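How do I get my full notes after a patient recall letter?

Tarek Ramadan
June 9, 2024

Hi all, hoping someone's been through this. I had a knee op at Holtwood a few years back and in January I got a letter saying my surgeon's patients are being looked at again. It had a helpline number and not much else! I rang, got told I was 668 on the list, and I've heard nothing since. I'd like to see my own notes before I go in. Do I ask the hospital or my GP? And should I be paying for a solicitor yet?

Abena Kpodo

Ask the hospital, Tarek, as your GP will probably only have the discharge letter. I did mine from the sofa one evening (took me three goes to get the wording right). Write to the records team, say it's a subject access request, and ask for the lot: clinic letters, consent form, operation note, scans. They normally get a month to reply and it should be free. My lot came as a PDF, half of it sideways, but the consent form was in there and that was the bit I wanted.
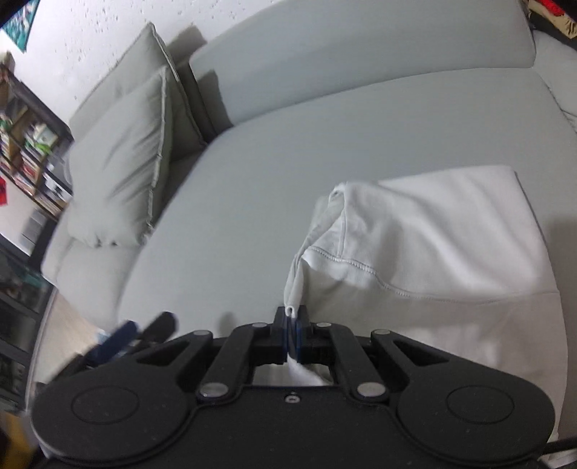 What I'd take to the review appointment

Your recall letter, a list of your symptoms with rough dates, and somebody to write things down, as I forgot half of what the consultant told me. Ask them to copy you into the letter to your GP. I'd hold off on the solicitor till you've read the notes, but don't leave it for ages, there's usually a three year limit on claims.

Guler60

Same letter here, still waiting. Try PALS, they rang me back quicker than the helpline did.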